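Printing and Sign Shop Tips: Getting Cleaner Vinyl and Poster Work
Posted Aug 25, 2022

Most spoiled jobs in a small sign shop go wrong at the table, before anything reaches the customer. These are the habits we keep at Kruger.

Clear the table first
Wipe the surface with a lint-free cloth and let it dry before you unroll anything. One grain of grit under a poster will show through laminate. A plain white top makes stray trimmings easy to miss, so run your palm over it as well. 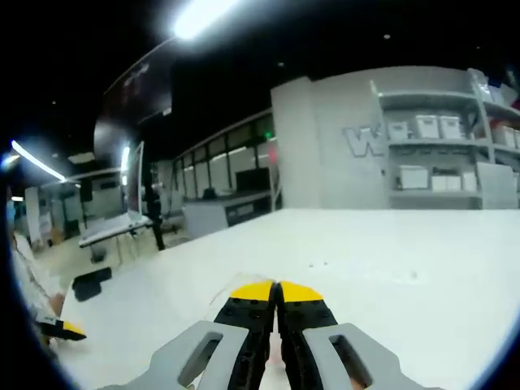

Yellow tips closed over a white tabletop.

Change blades early
A dull blade drags the vinyl and lifts the corners of small letters. We swap ours after 38 jobs, sooner if we have been cutting reflective film. Write the date on the cutter with a grease pencil.

Let prints rest
Solvent prints need time to gas off before laminating. Leave them loosely rolled and standing on end – a tight roll traps the solvent in the middle. Keep the room at an even temperature overnight.
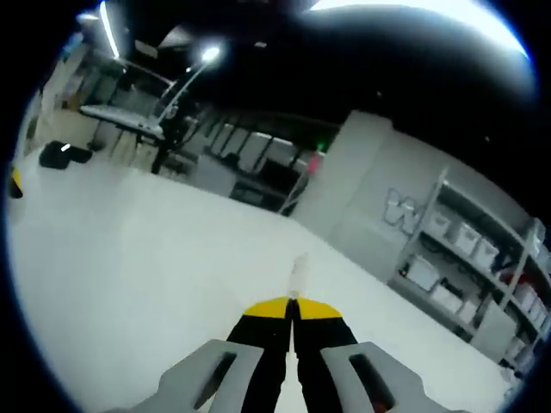 If you are in a hurry, a small fan at low speed helps, but point it across the rolls and keep it well away from the floor, where it picks up dust.

Weeding small text
1. Cut a box around each line and weed one box at a time.
2. Pull the waste back flat against itself, slowly.
3. For letters under 13 mm, warm the sheet a little first.
4. Press down any letter that lifts before you go on to the next.
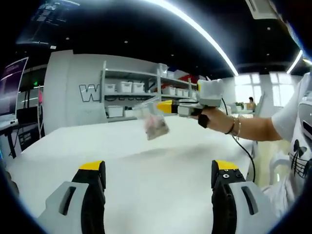

5. Apply the transfer tape from the center out, using a felt-edged squeegee.

Storing leftovers
Keep offcuts longer than 100 mm and label them on the backing paper. We sort ours by color, then by brand. Anything left from last June gets used for test cuts.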